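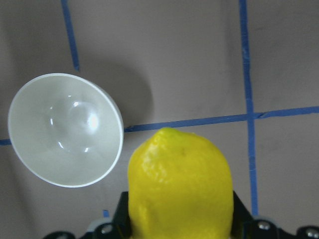
**What do you put in a bowl this plain?**

Fruit, soup, keys, or bread dough, in that order of popularity among the people who write to us.

## Odcombe Serving Bowl, White

The Odcombe is a round white bowl. We have tried to say more about it than that, and the copy always came back shorter.

It belongs to the Virág range, a family of everyday tableware that Prodstead has sold through two changes of logo and one regrettable season of mustard yellow. The shape hasn't moved in all that time. The glaze has been adjusted once, after customers told us the old one showed every fork mark by August. They had a point.

### Details

| | |
|---|---|
| Item number | 628 |
| Material | Glazed stoneware |
| Height | 104 mm |
| Diameter at rim | 154 mm |
| Dishwasher | Yes, either rack |
| Microwave | Yes |
| Oven | No, and please stop asking it to |
| Sold in | Sets of 2 |

### Living with it

The bowls nest, but put a folded cloth between them if they're going to stay that way for long. Glaze against glaze will scuff eventually, and the marks are not covered by the warranty.

Tea stains come off with baking soda and a damp sponge. Gray streaks are usually metal left behind by cutlery - a mild cream cleanser takes care of those. Leave the steel wool in the garage.

A small chip on the rim can be filed smooth, but we'd retire the bowl from food duty at that point. It will do perfectly well holding paper clips.

### Goes with

The Zendasov plates come in cream, soft pink and lavender blue, and only your most tiresome dinner guest will bring up that they don't match. They come in dinner and side sizes and are sold singly. Plate stands are extra, as plate stands always are.
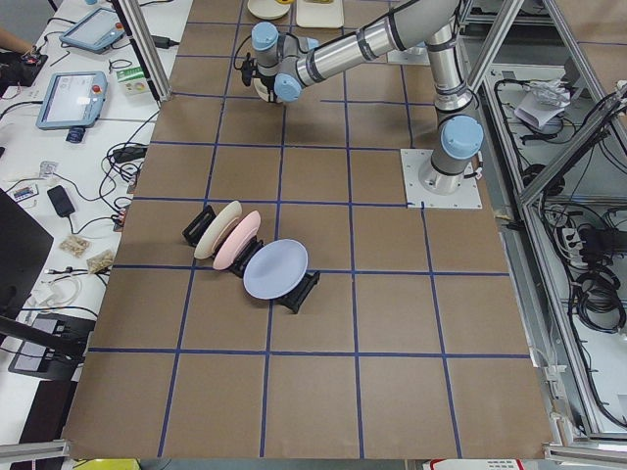
*Three plates, upright on black plastic stands.*

### Shipping and returns

Orders placed before 2 p.m. leave the same afternoon. Each set travels in molded pulp, which you can flatten and recycle, or keep for the next time you move.

If a bowl arrives broken, send us a photo of the pieces and we'll replace the set. Keep the box until you hear from us. Unused sets can come back within a month, and return postage is yours to pay unless the mistake was ours.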